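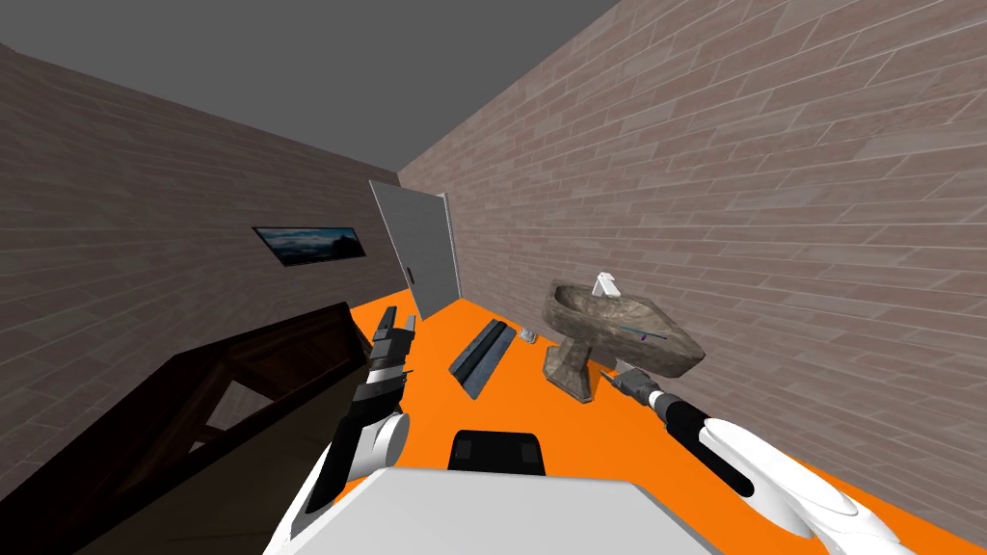

Simulated room, brick walls and orange floor.

Cooling water on the outboard, continued

The weak telltale on the Flilley came back in November, so I spent two evenings on it before putting the boat away. The last post ended with a new impeller and a steady stream. The stream stayed steady for 7 hours of running and then thinned out to a dribble at idle. It recovered above 1,500 rpm, which pointed me at restriction or air leakage before the pump itself.

First I cleared the telltale outlet with a length of trimmer line. Some salt came out, no change. Then I pulled the hose off the fitting and ran the engine on muffs. Flow at the bare fitting was just as poor, so the blockage, if there was one, had to be upstream.

The lower unit came off again. Four bolts, plus the one hidden under the trim tab, which I forgot last time and remembered this time. The impeller looked new because it was. The vanes had no set to them and the key was seated. The wear plate was another matter. I had reused the old one in spring on the grounds that the groove in it was shallow. With a straightedge across it I could get a feeler gauge under the edge at three places. A pump with a grooved plate will move enough water at speed and lose its prime at idle, and that matches what I was seeing.

I ordered the full kit from Mellico this time, part 1076 in their catalog, with the plate, cup, housing gasket and both O-rings. It cost more than the bare impeller and I should have bought it the first time. The gasket in the kit was a slightly thicker material than the original. I checked the holes against the housing before fitting it and they lined up.

Notes on reassembly, mostly for me:

Grease on the driveshaft splines, none on the top face of the shaft.
Turn the shaft clockwise while lowering the housing so the vanes fold the right way.
Water tube grommet goes in dry soap, not grease. Mine had swollen, and I replaced it.
Shift rod in neutral at both ends before the case goes up. It took me three tries to get the tube and the rod to enter together.

Yolandi Naidoo wrote in after the last post to suggest checking the thermostat as well, and I did. It opened in a pan of hot water and closed again as it cooled. There was scale on the seat. I cleaned that off and put it back with a new gasket.

On muffs the telltale is now strong at idle. I don't count that as a result, as the muffs feed the pump under pressure. The real test is in the water on Friday, if the ramp at Shabalala is open. I will run it at idle for half an hour and log the head temperature.

The engine hour meter reads 793. Next pump service goes in the book at 893, with the plate included.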